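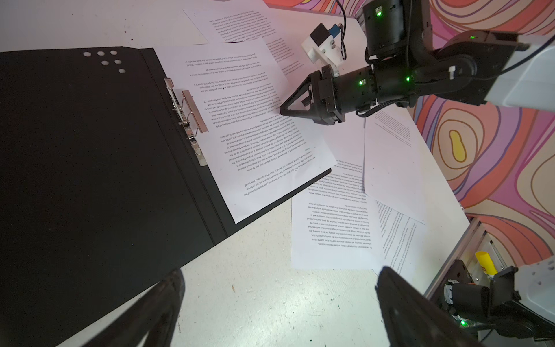 README: Cutari loose-sheet set
Version of March 2018

What the set is

The Cutari set is 490 sheets of printed English prose, filed in lever-arch binders, with a plain text index. It was put together at Tillescombe for people who want to test a filing order on real paper. The pages are reading matter of the sort that piles up beside a printer: essays, reports and translated articles, mostly long paragraphs with few headings.

I took over the set in February and have a lower opinion of it than the earlier README did. That version called the collection "fully ordered". It was ordered on the day someone checked it. Treat the index as a claim about where a sheet ought to be, and look in the binder before you believe it.

Contents

index.txt: one line per sheet, with the title, binder and position
titles.txt: the 67 separate pieces the sheets belong to
faults.txt: known errors, added to whenever one turns up
method.txt: the filing order, in Farzana Magsi's wording

There are no scans. People ask for them often. The pieces have their own authors and we have no right to pass copies around.

How the sheets are filed

The order is the one we call Hodžić, after the old office that used it. Pieces go in by subject, then by the first word of the title. Within a piece the sheets run front to back. Its supporters like to mention that it goes back to 1936. I don't see what age proves. It was designed for letters, and a letter says on its first page who it is from. A middle page from an essay says nothing of the kind, and if it has no page number you are left matching the last sentence of one sheet to the first of the next.

To refile a sheet:

- Lay the binder flat and open the arch fully.
- Turn every loose sheet the same way up before reading any of them.
- Find the piece in titles.txt, then the position in index.txt.
- Read across the join on both sides of the gap.
- Close the arch and check that the edges line up.

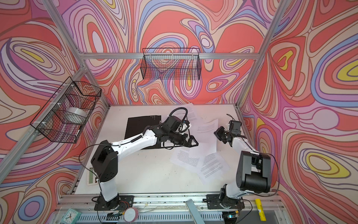

Known problems

Upside-down sheets are the most common fault. They get pulled for reading, set down any which way and put back as they lie. The index doesn't record which way up a sheet is, so a binder can pass a check and still be a nuisance to read.

Some titles appear under two subjects. Krum Kneževič split "sport" from "business" early on, which sounded sensible until the articles on sport as a business arrived. I would merge the two. Krum would not, and for now his split stands.

Five sheets have no known parent piece. They are listed at the end of index.txt under "orphans". Guesses are welcome if you can quote the sentence that joins them up. A similar typeface is a poor argument when half the set uses it.

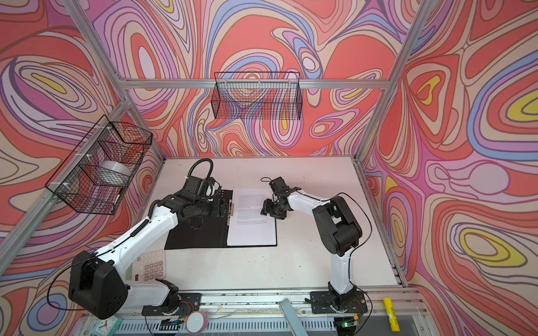 Storage is the part of the method I trust least. The instructions say that a sheet out of its binder must go into a tray or basket until it is refiled, and everyone agrees with this until their hands are full. Having the basket nearby doesn't seem to be enough. The long black wire one hung on the back wall is empty, and the one tied to the left side has a pale round thing in it where paper might go. I have asked for the rule to be rewritten so that the table counts as a proper place for loose sheets, provided they are kept apart from whatever is on the rings. Farzana is unconvinced. She thinks a table rule would only make the habit official, and she may be right.

The two of us do agree about clipboards. They are fine for a single piece being read through. A clipboard holding sheets from several pieces is a binder with no index, and should be taken apart before anything else is filed.

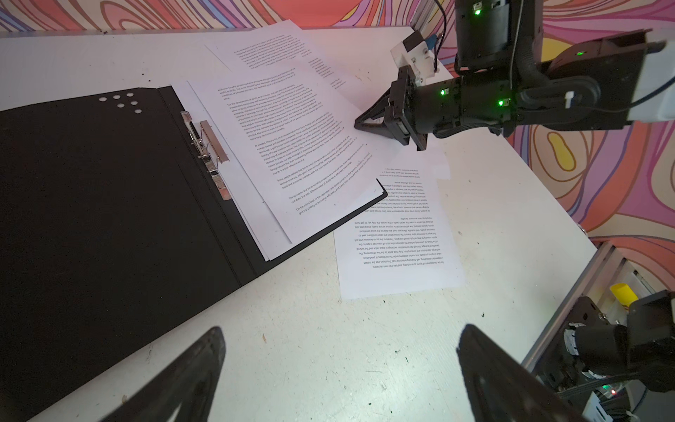

If a sheet comes out while you are working, write its index line on a slip and leave the slip in the gap. This adds a step and most people skip it. The results of skipping it are in faults.txt.

Suitable uses

Practising filing, comparing two filing orders, checking an index against paper. I would not use the set to measure how fast anyone files. The binders are unevenly full and the pieces vary far too much in length for one person's time to be set against another's.

Changes

Removed the words "fully ordered". Added the orphans list. Dropped the colour codes, which had faded and which two people read differently.

Contact: Cutari set, Tillescombe | © Tillescombe 2018 | Back to top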